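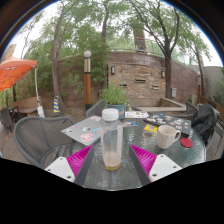
Glass-topped patio table with laptops, phone, mug and bottle still on it.

Clearing and cleaning a glass patio table

This procedure covers a round glass top on a metal frame, used outdoors as a work table. Allow 10 minutes.

You need
2 microfiber cloths
A bowl of warm water with 4 drops of dish soap
A soft brush
A dry tray or box

1. Remove electronics first. Close laptops and lift them straight up. Sliding drags grit across the glass, and speckles of water on the top will wick under a flat case. Wipe the underside before stacking. Sticker-covered lids should not be stacked face to face, as the edges catch and peel.

2. Collect paper and small items in the tray: phones, cards, sticker sheets, loose strips of stickers. Damp glass ruins adhesive backing quickly.

3. Remove drinks. Cap any bottle before moving it, even if only a shallow layer is left. Carry mugs by the handle and check for a ring underneath.

4. Move potted herbs by the pot, never the rim of the saucer. Glazed pots can hold sand on the base – brush it off before the pot goes back.

5. Brush the glass from the center outward, then wash with the first cloth. Dry with the second. Do not use scouring powder.

6. Wipe the frame where the glass rests on it. Dirt collects at the contact points.

7. Take jackets off the chairs and brush woven seats along the weave.

Wait until the glass is fully dry before putting anything back. In direct sun, work in sections, or the soap dries to a film. If a film has already formed, rinse with plain water and dry again.

Biljana Golob
Updated 2019-07-20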